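Angelreisen > Ausrüstung und Anreise
Thema: Rutenrohr oder Reiserute im Flieger?

Shona Faulkner
Hallo zusammen,
im Mai geht es für uns zum Meerforellenangeln nach Dernura. Gebucht ist mit Umstieg, das letzte Stück fliegt eine kleine Propellermaschine. Bisher bin ich immer mit dem Auto gefahren und habe meine zweiteiligen Ruten einfach hinten reingelegt. Jetzt überlege ich, ob ich sie im Rohr als Sperrgepäck aufgebe oder mir eine vierteilige Reiserute kaufe, die in den Koffer passt.
Die Fluglinie will für das Rohr 80 Euro, und zwar pro Strecke. Dafür bekomme ich fast schon eine ordentliche Reiserute. Andererseits mag ich meine Ruten und kenne sie.
Wie macht ihr das? Und kommt die Rolle besser ins Handgepäck?

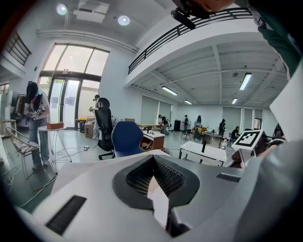

Beitrag zuletzt geändert: Januar, 21:14 Uhr

Nachtrag: Die Unterkunft hat auf meine Mail geantwortet. Leihruten gibt es, aber nur schwere Spinnruten für das Bootsangeln. Für das Watfischen am Ufer muss man selbst etwas mitbringen. Mein Budget liegt bei 160 Euro, also das, was ich sonst für das Rohr hin und zurück zahlen würde.

hechtpeter
Reiserute, ganz klar. Ich fliege seit Jahren nur noch mit vierteilig. Transportlänge 80 cm, geht diagonal in den großen Koffer. Die Zapfungen vor dem ersten Wurf mit etwas Kerzenwachs einreiben und mittags einmal nachdrücken, dann lockert sich nichts.
Rolle ins Handgepäck, Schnur drauf lassen. Da gab es bei mir noch nie Ärger.

Macedo
Das mit der Schnur würde ich so pauschal nicht schreiben. Mir haben sie bei der Kontrolle eine volle Spule Geflecht abgenommen, Begründung war irgendwas mit Fesseln. Ich packe Rollen und Schnur seitdem in den Koffer, in Socken gewickelt. Haken und Drillinge gehören sowieso nicht in die Kabine.

hechtpeter
Dann hattest du einen schlechten Tag erwischt. In den Bedingungen meiner Fluglinie steht davon nichts.

Macedo
In meinen auch nicht. Entscheiden tut der Mensch am Band.

watstiefel
Ich halte dagegen und sage Rohr. Eine vierteilige Rute in der Preisklasse ist für Meerforelle einfach zu weich, da fehlen dir beim Blinkern die letzten Meter. Bei auflandigem Wind merkst du das. Ich nehme ein Abflussrohr aus dem Baumarkt, zwei Deckel, einen Gurt dran, 15 Euro. Innen Schaumstoff an beide Enden und die Ruten mit Klettband bündeln. Hat vier Reisen überlebt.
Wichtig: bei der kleinen Maschine vorher anrufen und nach der maximalen Länge fragen. Mein Rohr ist einmal am Umsteigeflughafen stehen geblieben und kam erst am zweiten Abend an.

zanderfee
Zwei von wie vielen Angeltagen waren das?

watstiefel
Fünf. War ärgerlich, ja.

Zanetti
Frage zur Rolle, wenn wir schon dabei sind: Reicht eine 3000er oder lieber größer? Meine 1000er kann ich da wohl zu Hause lassen.

hechtpeter
3000er passt. Die 1000er ist was für Barsch.

Shona Faulkner
Danke schon mal. Die Sache mit dem verspäteten Rohr macht mir Bauchweh, wir haben nur vier Tage am Wasser. Ich tendiere zur vierteiligen. Ein Händler hat mir die Brandaveck in 2,90 m angeboten, Wurfgewicht 10 bis 40 Gramm. Hat die jemand gefischt? Sonst gebe ich meine alte Zweiteilige zusätzlich auf und schaue, was zuerst ankommt.

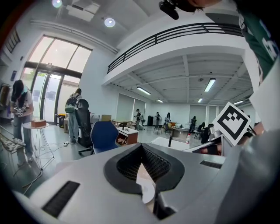

Joana Matos
Ich habe die Brandaveck seit zwei Saisons und kann das mit den fehlenden Metern nicht bestätigen. Mit einem 20-Gramm-Blinker komme ich genauso weit wie mit meiner alten Zweiteiligen. Was mich stört, ist der Rollenhalter, der dreht sich mit kalten Fingern schlecht fest. Und das mitgelieferte Futteral taugt nichts, da würde ich ein festes Rohr für den Koffer dazukaufen. Beides aufgeben halte ich für rausgeworfenes Geld.

watstiefel
Mit 20 Gramm mag das stimmen. Fisch mal 30 gegen den Wind, dann reden wir weiter.

Joana Matos
Mache ich regelmäßig. Geht.

zanderfee
Noch ein Punkt: Wathose und Schuhe wiegen mehr als jede Rute. Vorher alles auf die Waage stellen, sonst zahlst du am Schalter Übergepäck. Schuhe auf dem Rückflug möglichst trocken einpacken.

Shona Faulkner
Gut, ich bestelle die Brandaveck und ein kurzes Rohr dazu. Rolle und Schnur kommen in den Koffer. Nach der Reise schreibe ich, wie sie sich wirft.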